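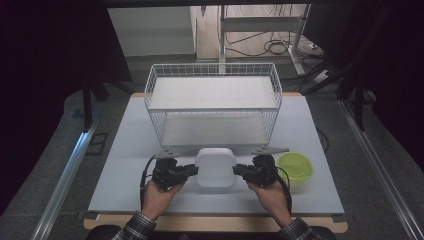

Abb. 3: Beidhändiges Greifen eines weißen quadratischen Behälters vor dem Drahtkorb, Handgreifer mit Kabelanschluss.

4.2 Ausfälle beim beidhändigen Greifen

Von den 800 Demonstrationen der Aufgabe »Behälter einräumen« mussten 40 verworfen werden. Der häufigste Fehler war ein kurzzeitiger Abbruch des Signals für die Öffnungsweite, meist nur an einem der beiden Greifer. Die Aufzeichnung lief dabei weiter und schrieb den letzten gültigen Wert fort. Im Protokoll erschien der Greifer deshalb als geöffnet, während der Behälter bereits angehoben wurde.

In 11 Fällen ließ sich der Abbruch einer Zugbelastung am Kabel zuordnen, die beim Vorstrecken der Arme in Richtung Korb auftrat. Die übrigen Ausfälle konnten wir nicht eindeutig erklären. Ein Tausch der Steckverbinder im August brachte keine messbare Verbesserung.

Die Auswertesoftware Palex prüft seither die Zeitstempel beider Kanäle getrennt und markiert eingefrorene Werte. Ältere Datensätze aus Posov wurden mit derselben Prüfung erneut durchlaufen. Läufe mit markierten Abschnitten gehen nicht in das Training ein (vgl. Abschnitt 5.1).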